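Washing a satin bedspread without losing the shine – what temperature, what spin?

Forum: Laundry and Fabric Care

trivside_tom
Posted in July, 4 replies hidden by your filter

I have a printed satin bedspread, white ground with a large damask pattern in reddish brown and gray-green. No care label. The previous owner cut it out. 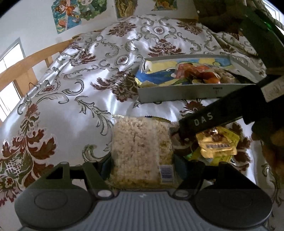
My questions are about the wash. I have read 30 C, 40 C and dry clean only on three different sites, and none of them ask what the fiber is. Satin is a weave, so I assume the answer depends on what was woven. Queen size, front loader, no dryer. The water at my address is very hard.

jlyen
Find out the fiber first. Pull two or three threads from the inside of a seam allowance, hold them with metal tweezers over a sink and touch them to a flame. Polyester shrinks away, melts and leaves a hard bead. Acetate also melts and beads, but the smell is sharp, like vinegar. Rayon burns like paper and leaves soft ash. Silk smells like burned hair and goes out by itself.

If it is polyester you can stop worrying. If it is acetate, keep nail polish remover away from it permanently and do not wring it.

S. Preda
Burn test is fine but you need warp and weft separately. A lot of cheaper satin has filament in the warp and cotton or rayon in the weft. You pull three threads from one direction, see a bead, wash at 40, and the weft shrinks under you. Then the whole thing puckers and no iron will flatten it.

jlyen
Fair. Pull from both directions.

trivside_tom
Did both. Hard black bead in both directions, slightly sweet smell, no vinegar. So polyester all the way through?

jlyen
Sounds like it. 30 C, liquid detergent, lowest spin your machine has, inside out so the face is not rubbing on the drum.

bukance
I disagree about the low spin. Polyester holds very little water in the fiber. What you are carrying out of the machine is water trapped between layers, and with a queen size piece that is a lot of weight hanging off the line. The weight stretches the seams. I run mine at 645 rpm, which is an odd number but it is what the display on my old Iltuvby says for the "delicate plus" setting. No creases that a cool iron doesn't remove.

S. Preda
Creases in polyester are set by heat, then cooling under pressure. If you wash at 30 and spin at 645 the fabric never gets hot enough to set anything. If you wash at 60 and go straight into the spin, you will have those creases until you throw it out. So the spin speed matters less than the temperature before it. I would still go lower on satin for a different reason: the long floats on the face snag on anything rough in the drum.

bukance
Mesh bag.

S. Preda
A queen bedspread in a mesh bag does not move, and what does not move does not get clean. Detergent stays in the folds.

bukance
It does if the bag is big enough. Mine came from a camping store.

Ecaterina P.
Nobody has mentioned the hard water. With hard water and powder you get a gray film on a glossy surface, and people think the shine has worn off. Liquid detergent, correct dose for hard water, extra rinse. No fabric softener on polyester satin. It coats the face, and the coating picks up dust. I stripped the film off a set of curtains with citric acid, two tablespoons dissolved in a sink of cool water, 22 minutes, then a plain rinse. Test a corner first if there is a print.

trivside_tom
Why 22?

Ecaterina P.
That was when I remembered it.

jlyen
On the print: wet a white cloth, press it on the darkest part for a minute. If color transfers, wash it alone and do not leave it sitting wet in the machine. Disperse-dyed polyester normally does not bleed at 30, but a pigment print sits on the surface and can rub off mechanically. That is the better argument for turning it inside out.

segundo_b
I run a small laundry and we see these all the time. Our procedure is 30 C, half load, 400 spin, hang over two parallel lines so the weight is shared. Iron on the back, lowest setting, no steam holes resting on one spot. Shine marks from a hot iron on the matte side do not come out. We have used Pop liquid and the store brand next to it with no difference I could measure.

bukance
Two lines is a good idea. I still say 400 leaves it too heavy.

segundo_b
Try it over two lines and the weight stops mattering.

trivside_tom
Washed it at 30, inside out, 400 spin, extra rinse, liquid. White cloth test was clean before I started. Dried in about 4 hours over two lines on the balcony. No film. There is one pulled thread near a corner that I can't say was not there before.

S. Preda
Do not cut it. Work it to the back with a fine needle.

bukance
A mesh bag would have prevented that.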